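Grapes at the farm shop: by the bunch or by weight?
Food and Kitchen > Buying and Storing

perihan_o
6 Sep 2018
We've moved to a village outside Prevley and the nearest place for fruit is a farm shop that sells grapes loose, by weight, out of crates. I'm used to the plastic boxes from the supermarket. Two questions. Is it bad manners to snap a bunch in half if the whole thing is too big? And how are you all keeping them at home? Mine were going brown at the stems after a couple of days.

Josiane A
Snap away. Use the scissors if they have them, and take a whole side stem so you don't leave bare stalk for the next person. At home, don't wash them until you want to eat them. Put them in the fridge in a paper bag, or in a bowl with a tea towel over it. The brown stem is them drying out and the grapes are usually still fine.

Oldbrassica
I worked on a greengrocer's counter for years and I don't agree with that. Ask first. Customers breaking up bunches means single grapes all over the bottom of the crate, and those can't be sold. Any decent shop will cut it for you if you ask.

Josiane A
Depends on the shop. Ours has a sign up telling you to help yourself.

Oldbrassica
Then it has a sign and you can help yourself. She didn't mention a sign.

perihan_o
There's no sign. I'll ask next time. The woman on the till is friendly enough but there's often a queue.

Yufang Fan
On storage, the white dusty look on dark grapes is natural bloom and you want to leave it on. It slows down drying. If you rinse it off on day one you lose that. I get a week out of black grapes in the bottom drawer and less out of the green ones, which go soft where they touch each other.

Also keep them away from spring onions. Grapes pick up smells very easily. I threw away a whole bag once.

perihan_o
That might be my problem. I was washing everything as soon as I got in, and then putting it back in the bag wet.

Yufang Fan
Yes, that will do it. If you must wash them early, dry them properly on a towel first.

kettle_and_fig
Can I ask the opposite question? I run a small honesty stall at the end of our lane in September and I'm adding grapes this year from my uncle's greenhouse. I have wooden crates, three tiers, same as I use for the apples. Do grapes do all right on bare wood or should I line it? I don't want them bruised by lunchtime.

Oldbrassica
Line it if the slats are rough. If they're planed smooth you can go without, as long as they're in a single layer. Air from underneath helps. Never stack them deep, because the bottom ones split and then you get wasps. Heavy fruit like apples on a different tier, so no one is dropping them on the grapes.

Heriberto M
I'd keep black and green in separate crates too. When they're mixed, people turn everything over looking for the colour they want. My cousin in Flores has a stall and he swears by separate crates.

Josiane A
Mixed looks nicer though. I'm more likely to stop for it.

Heriberto M
It looks nicer for an hour.

kettle_and_fig
I quite like them mixed, so I may try it both ways. 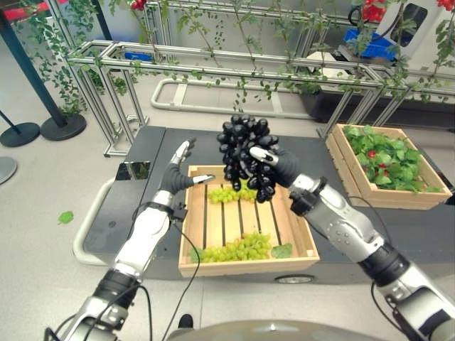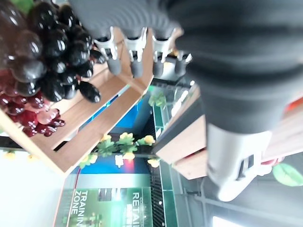
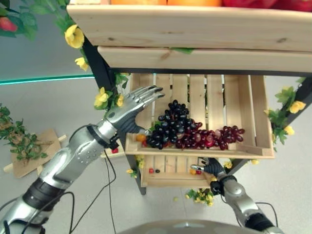
My uncle thinks I should charge by the bunch and forget about weighing, as people can't weigh things at an honesty stall anyway. The trouble is the bunches are nowhere near the same size. Some of his are enormous.

Oldbrassica
Cut them down to a similar size before you put them out, then bag them or tie a label on the stem. One price for everything. If you leave a big one and a small one at the same price, the small ones will still be there in the evening.

Yufang Fan
I'd do two prices, small and large, with a coloured tag on each. I wouldn't cut up a good big bunch. People like to buy those for a cheeseboard.

Oldbrassica
Two prices at an honesty box means people needing change. I'd still go with one.

perihan_o
I would pay more for a big one, for what it's worth, and I usually have coins on me.

kettle_and_fig
Thanks both. I'll start with one price and see what's left at the end of the first weekend. Does anyone put a cover over theirs? It's shady until mid-morning and then it gets full sun.

Josiane A
An old white bed sheet on a couple of canes. Don't use plastic, they sweat under it. And bring the green ones in first if it gets really hot.

perihan_o
Update from me: I asked at the till and she cut a bunch in half without any fuss. Unwashed, in a paper bag, in the bottom drawer, and the onions have been moved to the top shelf.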